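Home Opinion Local Culture Letters Subscribe

Stop tidying up the children's play

Shadi Semaan
November 2020
5 min read

I have been in four living rooms this autumn (windows open, coats on, yes) and in every one of them the toys were sorted. Labelled. Cars in the car drawer. Animals in the animal drawer, and in one house the farm animals kept apart from the zoo animals as though they might catch something. My friend Dela Akpalu has a drawer marked "misc" and apologised for it. Best drawer in the house.

So. A complaint, written fast, between a pan of rice and a bedtime.

We have got very good at storage and I think we've got worse at play. I don't mean parents are lazy, the opposite, they're worn out, and a good part of what wears them out is putting the small things back with the other small things every evening at seven. Then the child comes down in the morning and the job's already done. A pig is a farm thing. The farm things go here. Nothing left to decide.

When I was small in Otdale we had a tin bath. Everything went in it. Dominoes, a doll's leg, my uncle's chess set minus both queens, cotton reels, a bicycle bell. You tipped it out and that was the afternoon. The bell was a hospital for about a year. My brother married the doll's leg to a bishop and there was a proper service with hymns. I'm not saying it was better because we were poor or because it was the olden days, I can't stand that argument, we also had chilblains and no seatbelts. I'm saying the mess did some of the work for us.

There's a catalogue on my table from Lundel, the storage people. It came through the door, I didn't ask for it. Page after page of little trays. One set has 50 compartments. Who has 50 kinds of thing? Who has the strength of character to keep them apart? The children in the photographs are all sitting very upright and not one of them is holding anything.

And it gets into the heads of the children, that's what bothers me. My niece, five, brought me a wooden egg the other week and asked where it goes. Not what it is or could I cook it. Where does it go. I said it goes in my shoe. She was really quite upset, then she laughed, then it went in my shoe, then everything went in my shoe and we were late for tea.

Now the replies I always get. Dela says (fairly) that some children need the order. Hers does. He wants to know the train is where the train lives, and if it isn't the whole day tips over. Fine. Of course. Give him the train drawer and leave it be. I'm talking about the rest, the ones whose parents bought the trays becuase everyone else had.

Second reply, the pieces get lost. They do! A puzzle with a hole in it is a sad thing for one evening. After that it's a puzzle with a hole in it and somebody draws the missing bit on the back of an envelope.

Third reply, treading on things in the dark. No answer to that. Wear slippers.

What I'd like is modest. One big container per house where the rule doesn't apply. Doesn't matter what, a crate, a washing-up bowl, an old suitcase. Not a pretty one either, if it's pretty you'll start looking after it. Something that can be kicked.
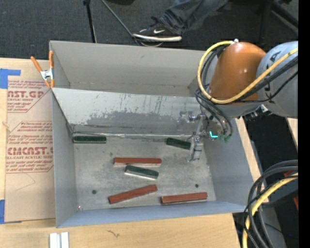 Red blocks, green blocks, one big metal bin.

Blocks especially. A block is hardly anything and so it can be nearly anything, bread, a bus, a baby, a telephone, and the minute you file it by colour you've told the child that colour is the point of it. Let the red ones be the fire brigade on a Monday morning if they want to be and cheese by lunch.

I tried this out loud at the Giraten library meeting, over the video link, half of us frozen, and a man said his mother kept buttons in a biscuit barrel and he could still hear the sound of her hand going round in it. Then three more people wanted to talk about buttons. We never got to the item on opening hours.

This winter is going to be long and mostly indoors. The drawers can wait. I'd let them go for a month and see what turns up in the bath.

Rice has caught, got to go.

We use cookies to remember your settings and count visits. Accept all Manage choices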